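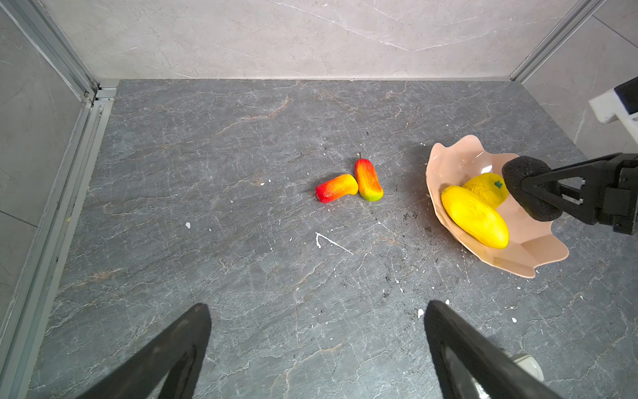 Let the hands do the teaching

Fake fruit, a pink bowl, two grippers. Not glamorous. But I'd take a morning of this over another month of scripts.

At Wollamau we tried writing the fruit task out in rules. Six weeks, gave up. Then Amancay Lagos sat down at the remote controls and simply did it, badly at first, then well. 15 good runs by lunch.

People say you need 1,000 demos before its worth bothering. Maybe for some jobs. I think they're mostly collecting sloppy ones - same operator, same tired wrists, mangoes always in teh same spot. Move the fruit. Swap the person. Keep the fumbles too, a recovery is worth more than a clean grab.

And pay operators properly. It's skilled work, Stidov still books it as data entry.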